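**Jemar bin picking – progress note to Lendance, August**

Short one this time, sorry, most of the week went on the fault. The arm stopped itself twice during the long run and we pulled it out of service both times. No one hurt, nobody inside the taped line. Cause found for one stop, not the other.

First stop was a protective stop on the way down to the bin floor. Height offset was wrong after the April rebuild – old value still in the config, 10 mm out, so the fingers were being sent into the floor. Fixed and checked by Torben.
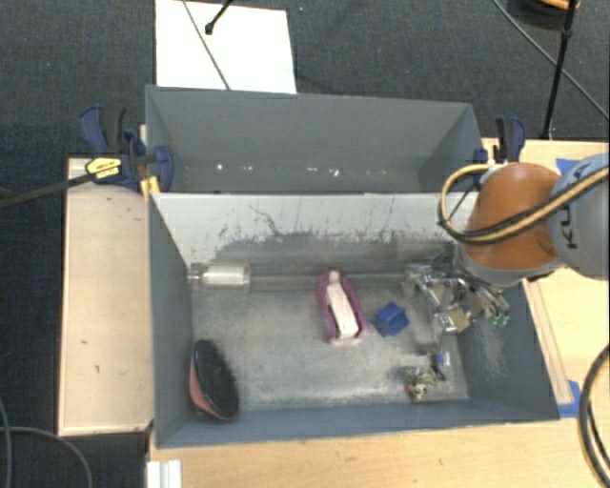
*Hedvika Kadlec, Iltberg workshop – 2023-08-11*

Small things near the walls are still the hard part. The fingers have to come down close to the side of the bin and there isn't much room for the wrist. The clear tube lying along the back wall is the sort of pick I mean, also the small blue peices on the floor.

Second stop: gripper lost comms at cycle 69 of a planned 2000. Came back after a power cycle. Torben Wegener suspects the cable where it loops over the joint, I think connector. Štefanec are sending a replacement of each.

Until then:

- speed held at the reduced setting
- no unattended runs, no overnight
- E-stop tested before every session and signed for

Long run restarts when parts are in. That puts the milestone back 2 weeks. No extra money needed, but please confirm teh new date is OK on your side.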